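22/03/2023

What a good day! I finally got going on the big sort-out, and I'm so pleased with myself that I'm writing this before dinner instead of falling asleep over the notebook at eleven.

I started with the bags from the move, the ones that have been sitting behind the door since January. Everything went onto the white table so I could see what I had. I do love this part - you pull something out and you're right back in the week you bought it. Vasanthi called in the middle and I put her on speaker, and she kept shouting "What is it now? What is it now?" every time she heard a rustle. I told her about the toy vegetables and she wants them for her niece's play kitchen. She can have the yellow one. I'm fond of the green one, it's such a silly shape, like a little gourd, and I might keep it on the windowsill.
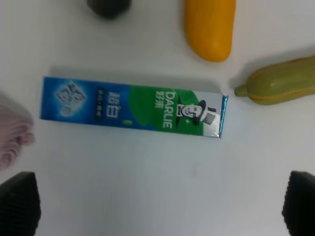
I'm very happy about the Darlie too. I love that brand, the man in the top hat cheers me up first thing in the morning, and now I don't have to buy toothpaste this week. Vasanthi says the "super white" kind has never done a thing for her teeth. I said that's the coffee, and she hung up on me (she called back, of course).

After lunch I did the bathroom shelf. Old hotel soaps went in the bin, hair clips went in the jar, and the good towels moved down to where I can reach them. Four bags done altogether! Three to go, but those are mostly cables and papers, and Florante has promised to come over and go through the cables with me. He loves that sort of thing. I'll make the lentil soup.

Also found the Tiltine receipt, folded up inside a birthday card from Rajeshwari, so I can return the lamp after all. And I read the card again and got a bit weepy, in a nice way. I must write back to her, it's been far too long.

Tomorrow: stamps, lamp, ring Yamuna about Saturday. And wipe down the table again, I want to eat breakfast there with the window open.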